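Domarico ユーザーガイド
第4章 離れた相手とのリモートセッション

4-1 はじめに

いよいよ共同録音の章です! Domaricoでいちばん楽しい機能なので、ここまで設定を進めてきた方はぜひそのまま続けて読んでください。ビートを作る人が自宅に、ラッパーが別の街のスタジオにいても、同じセッションを開いて一緒に曲を仕上げていけます。声を録り、その場で聴き返し、フックをもう一回、という普段のやりとりがそのままできます。

この章では、部屋(ルーム)を作る側を「ホスト」、招待されて入る側を「ゲスト」と呼びます。手順はホスト側を中心に書いていますが、ゲスト側にも必要な項目には【ゲスト】と付けました。第3章のオーディオインターフェースの設定が済んでいない場合は、先にそちらを終わらせてください。

4-2 用意するもの

・Domaricoをインストールしたパソコン(ホスト、ゲストとも同じバージョン)
・オーディオインターフェースとマイク
・密閉型のヘッドホン
・有線のネットワーク接続
・空き容量10GB以上のドライブ

注:Wi-Fiでもルームには入れますが、録音中の音切れが増えます。ケーブルが一本あるだけで快適さがまるで違うので、ぜひ有線でつないでみてください。

注意:スピーカーを鳴らしたままトークバックをオンにしないでください。相手の声がマイクに回り込み、急に大きなハウリングが起きることがあります。接続を始める前に、全員がヘッドホンを着けて音量を下げておきます。

4-3 ルームを作る

1. メイン画面の左上にある「セッション」から「新規ルーム」を選びます。
2. ルーム名を入力します。曲名の仮題とテイクの種類を入れておくと、あとで探すときにとても楽です(例:Varnport_verse2)。
3. サンプルレートを選びます。ここで選んだ値は途中で変更できません。ビートのファイルと同じ値にしてください。
4. バッファサイズを「64」に設定します。音がプチプチと途切れるパソコンでは、一段ずつ上げて様子を見ます。
5. 「ポート」の欄に2977と表示されていることを確認します。初期値のままで問題ありません。
6. 「作成」を押します。画面の上部に招待コードが表示されたら、ルームの準備は完了です。

注:手順5でポートの表示が赤くなるときは、ほかのソフトが同じポートを使っています。そのソフトを終了してから「再確認」を押してください。ルーターの設定を触る必要があるのは、再確認しても赤いままの場合だけです(付録Bを参照)。

4-4 ゲストを招待する

1. 招待コードの横の「コピー」を押し、メールやメッセージで相手に送ります。
2. 【ゲスト】「セッション」から「ルームに参加」を選び、コードを貼り付けます。
3. 【ゲスト】表示名を入力します。あとでクレジットに使われる名前なので、略さずに入れておきましょう。
4. ホストの画面に参加リクエストが届きます。名前を確かめて「許可」を押します。
5. 役割を選びます。役割は「アーティスト」「プロデューサー」「リスナー」の三種類です。

アーティストは自分のトラックに録音できます。プロデューサーはそれに加えて、再生位置の移動、テンポの変更、全員のトラックの編集ができます。リスナーは聴くこととチャットだけです。マネージャーやレーベルの担当者に途中経過を聴いてもらうときは、リスナーで入ってもらうのがちょうどよいと思います。

注意:招待コードを公開の場所に貼らないでください。未発表の音源が入ったルームです。間違えて送ってしまったときは「コードを再発行」を押すと、古いコードは使えなくなります。
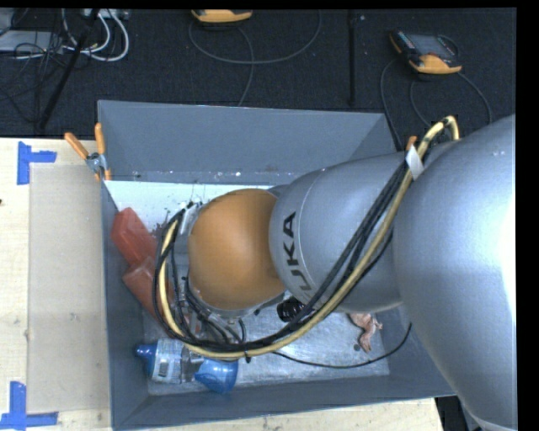

灰色の箱に先端を下ろしたロボットアーム

4-5 遅れを合わせる

さて、ここが腕の見せどころです。離れた場所どうしの録音では、音が相手に届くまでに必ず遅れが出ます。Domaricoはこの遅れを測って、録ったテイクをビートの正しい位置に自動で並べ直します。測定はあっという間に終わりますので、面倒がらずにセッションごとに行ってください。

1. 全員がヘッドホンを着け、マイクの前で静かにします。
2. ホストが「同期」タブを開き、「測定開始」を押します。
3. クリック音が全員のヘッドホンに流れます。鳴り終わるまで何も操作しないでください。
4. 【ゲスト】画面に「手拍子をどうぞ」と出たら、クリックに合わせてマイクの前で手を叩きます。
5. 参加者名の横のマークが緑になったら測定完了です。黄色の場合はもう一度測定します。
6. 「保存」を押します。

注:測定のあとでバッファサイズを変えたり、インターフェースをつなぎ替えたりすると、結果は無効になります。手順1からやり直してください。

表示される遅延が800ミリ秒を超えるときは、同期録音を使えません。その場合でも「持ち寄り録音」が使えます。ゲストの手元でビートを再生して録り、テイクだけを後からルームに送る方式です。リアルタイムの掛け合いはできませんが、仕上がりの音質は変わりません。バースを一本ずつじっくり録りたい人は、回線が速くてもこちらのほうが気に入るかもしれません!

4-6 最初のテイクを録る

1. プロデューサーがビートのファイルをタイムラインの先頭にドラッグします。
2. 全員の画面に波形が出るまで待ちます。読み込み中の人がいるあいだは録音ボタンが灰色になります。
3. 【ゲスト】自分のトラックの「R」を押して録音待機にします。
4. 【ゲスト】いちばん大きな声を出すところを歌い、メーターが赤に触れないように入力を下げます。
5. カウントインの長さを選びます。初期値は二小節です。
6. 録音ボタンを押します。

録音中の音は、まず録っている本人のパソコンに劣化のない形式で保存されます。回線が一瞬乱れて相手には途切れて聴こえても、手元のテイクは無傷です。いいバースが出たのに通信のせいで台無し、という悲しい思いをしなくて済みます。停止すると転送が始まり、終わると波形が薄い色から濃い色に変わります。

注意:波形が濃い色になる前にソフトを終了しないでください。転送は次回の起動時に再開されますが、それまで相手はそのテイクを編集できません。

4-7 ダブルとアドリブを重ねる

メインのバースが決まったら、声を重ねていきましょう。

1. メインのテイクを右クリックし、「重ね録りトラックを作成」を選びます。
2. 種類を「ダブル」か「アドリブ」から選びます。ダブルはメインと同じ位置、アドリブは左右に振った位置に置かれます。
3. 重ねたい範囲をドラッグで囲み、ループをオンにします。
4. 録音ボタンを押します。ループするたびに新しいテイクが下に増えていきます。
5. 気に入ったテイクの星印を押します。星のないテイクは消えずに、折りたたまれて残ります。

使用例をひとつ。Calloway名義のEP制作では、プロデューサーのRoscoe HollowayがBimvilleの自宅からルームを開き、ボーカルのLeilani Parkがツアー先のホテルから入りました。フックのアドリブはすべてループ録音です。Leilaniは星を付けるのをRoscoeに任せ、自分は歌うことだけに集中したそうです。役割をこう分けると驚くほど早く進むので、ぜひ試してみてください。二人のトラック配置は、付属のテンプレート「Calloway」として「新規ルーム」の画面から選べます。

4-8 メモとクレジットを残す

タイムライン上でMキーを押すと、その位置にメモを置けます。「ここの語尾を短く」「二回目のフックはハイハットなしで」など、思いついたことをどんどん書き込んでください。メモは全員に見え、書いた人の名前が付きます。

クレジットは次の手順で入力します。

1. 「ルーム情報」から「クレジット」を開きます。
2. 参加者ごとに、作詞、作曲、ボーカル、ミックスなどの担当にチェックを入れます。
3. ルームに入っていない関係者は「追加」から手入力します。
4. 全員が「確認」を押すと、名前の横に鍵のマークが付きます。

注:鍵が付いたあとに内容を変えると、全員の確認がいったん外れます。権利の配分そのものを決める機能ではありません。配分は別途、書面で取り決めてください。

4-9 セッションを終える

1. すべての波形が濃い色になっていることを確かめます。
2. 「バックアップを作成」を押し、保存先を選びます。
3. ミックス担当者に渡すときは「ステムを書き出し」を選び、「エフェクトなし」にチェックを入れます。
4. 「ルームを閉じる」を押します。ゲストは自動的に退出します。

閉じたルームは「履歴」からいつでも開き直せます。木曜の夜に録った続きを翌週に、という使い方でも、トラックもメモもそのまま残っています。ただし遅れの測定だけは、4-5に戻ってもう一度行ってください。

4-10 うまくいかないとき

相手の声は聴こえるのにビートが聴こえない
ヘッドホンミックスの「トラック」のつまみが下がっています。この音量は一人ひとり別なので、自分の画面で上げてください。

自分の声が二重に聴こえる
インターフェース側のダイレクトモニターと、Domaricoのモニターが両方オンになっています。ソフト側をオフにします。

録ったテイクがビートより少しずつ遅れていく
サンプルレートがビートのファイルと違っています。正しい値で新しいルームを作り、ファイルを読み込み直します。

参加リクエストが届かない
バージョンの違いをまず確認してください。同じバージョンでも届かないときは、ホストがコードを再発行し、ゲストがソフトを起動し直します。

ミックスの基本操作とマスター出力の設定は、第5章に続きます。

本章の執筆:Denise Hulme
手順の確認:Wanda Rosenthal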